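## 4. Montaje experimental y análisis por punto de vista

### 4.1. Entorno simulado y tarea

Los ensayos se realizaron en Stoltis, el entorno de simulación de cocinas empleado en las fases anteriores del proyecto Nazari. La plataforma es un robot bimanual de torso fijo, con pinza paralela en cada brazo. Las políticas reciben tres flujos de imagen y el estado articular de ambos brazos; no disponen de la posición de los objetos ni de mapas de profundidad. La tarea evaluada consiste en aproximar la pinza derecha a un utensilio de mango rojo depositado sobre una encimera de piedra, cerrarla sobre el mango y elevar el utensilio sin alterar los demás objetos. 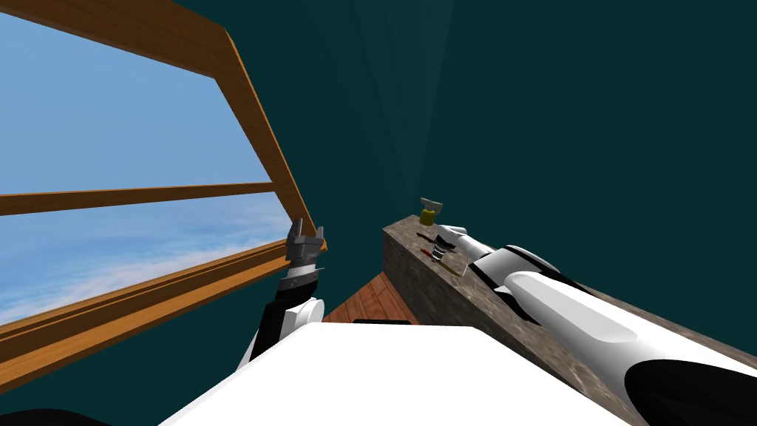 Se recopilaron 146 demostraciones teleoperadas. La interfaz de teleoperación, Jirix, registra las órdenes de ambos brazos aun cuando el operador sólo actúe sobre uno de ellos. En consecuencia, el brazo izquierdo presenta en los datos posturas muy diversas y ajenas a la tarea, circunstancia que resultó determinante en el análisis que sigue. L. Escobedo revisó la segmentación temporal de todas las trayectorias y A. Prajapati fijó los criterios de exclusión antes de iniciar el entrenamiento.

### 4.2. Contenido informativo de las vistas de muñeca

La hipótesis de partida era que las vistas próximas a las pinzas aportarían la mayor parte de la información útil durante el agarre. Esta hipótesis se cumple cuando la pinza se orienta hacia la encimera. En cambio, cuando la pinza apunta hacia una región sin geometría cercana, la vista se reduce a los propios dedos sobre un fondo uniforme (figura 1). Una imagen de este tipo permite estimar la apertura de la pinza, magnitud ya contenida en el estado articular, pero no ofrece referencia alguna para situar el efector respecto de la escena.

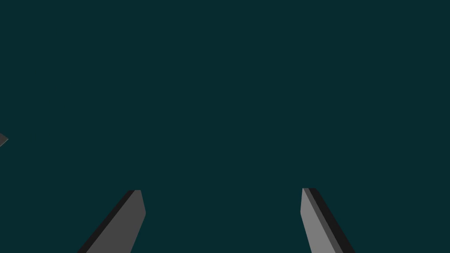 **Figura 1.** Vista próxima a una pinza en simulación. Los dos dedos, abiertos y sin objeto entre ellos, aparecen ante un fondo homogéneo.

Para cuantificar el efecto se entrenaron dos variantes de la política Studard. La primera concatena las características de las tres vistas con peso constante. La segunda incorpora un módulo de ponderación que asigna a cada vista un coeficiente en función de la entropía espacial de sus características; los coeficientes se normalizan y se suavizan con una ventana de seis pasos de control. Ambas variantes comparten codificador, datos y número de iteraciones.

### 4.3. Resultados

Cada variante se evaluó en 50 episodios con posiciones iniciales no incluidas en el entrenamiento. La variante ponderada completó la tarea con mayor frecuencia, y la diferencia se concentra en los episodios en que el brazo izquierdo parte de una postura elevada. En ellos, la variante de peso constante tiende a corregir la trayectoria del brazo derecho en respuesta a cambios de la vista izquierda que carecen de relación con el utensilio.
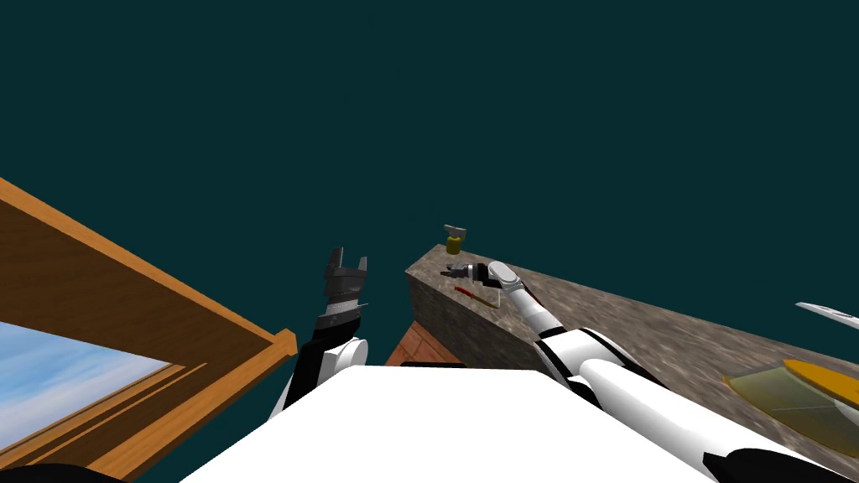

El examen de los coeficientes confirma esta interpretación. Durante la aproximación, la vista general concentra la mayor parte del peso; al descender la pinza derecha, el peso se traslada a la vista de muñeca correspondiente, mientras que el de la izquierda permanece próximo a cero. La transición se produce, por término medio, unos 2 segundos antes del cierre de los dedos.

Se observaron asimismo fallos comunes a ambas variantes. El más habitual es el cierre prematuro sobre el extremo claro del utensilio, atribuible a la escasa representación de esa orientación en las demostraciones. La ponderación de vistas no corrige este error, que afecta a la selección del punto de agarre y se aborda en la sección 5.

Debe señalarse, por último, que el fondo liso de Stoltis favorece la separación entre vistas informativas y no informativas. En entornos con paredes texturizadas, la entropía espacial podría sobrestimar la utilidad de una vista orientada hacia una superficie irrelevante. La extensión del criterio a tales condiciones requiere una medida que tenga en cuenta la variación de las características a lo largo del tiempo.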